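March 2023
By the Andale workshop desk

The Dish Rack Is Still Ahead of the Robot

A machine that can put away dishes has been promised for long enough that the promise has its own vocabulary: general purpose, household ready, chore complete. My position is that none of these terms should be used for any system now on sale or in trial. The hardware is adequate. The failure rate is the problem, and it is usually reported in a way that hides it.

Consider the trial that Staline ran at its test kitchen in Skurutstead. A single arm on a fixed base was given one job, nesting bowls into a stack. Over 781 attempts it completed 667. The company's summary called this a strong result, and for a research group it is. For a kitchen it means 114 stacks that someone has to finish, straighten or sweep up. A person who failed at that rate would be asked to stop helping.

Most of the failures, according to the trial notes, fell into two groups. In the first, the depth sensor returned bad values on polished metal, and the fingers closed above the rim or drove into it. In the second, the grasp was good but the bowl rotated in the fingers on the way over, and the release left it leaning against the wall of the one below. Neither fault is exotic. Both can be reduced by fixing the bowl type, the lighting and the starting position, and at that point the system is a piece of factory equipment and should be priced and judged as one.

Factories do this well. Gebreyes has run a tray loader on its packing line for years, with parts arriving in the same pose every 44 seconds. Its engineers removed the variation before they bought the robot. A home can't be treated like that. Bowls are bought one at a time, and they differ in rim, depth and finish.
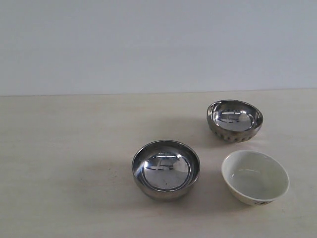
Commenting on an early draft, Andale's line supervisor objected that mixed sets are a solved problem if the planner is allowed to regrasp, and that a slow machine which retries until it succeeds would suit most households. I accept the first half. Retrying helps when the failure is harmless. A ceramic bowl dropped from counter height doesn't offer a second attempt, and a controller needs to know which of its errors are of that kind before it makes them.

I would ask vendors for two numbers: completed tasks per human intervention, and breakages per month of ordinary use. Until those are printed on the data sheet, buy the dish rack.

Comments (2)

tmk_controls
Intervention rate depends heavily on who decides to intervene. You would need a fixed timeout or the figure is useless.

Rimfire
We tried suction cups on steel bowls. Fine on the flat base, poor on the curve. Went back to fingers in April.

Related
Why Laundry Folding Is Harder Than Welding
Reading a Gripper Data Sheet
Tray Loaders: Fixed Pose or Vision?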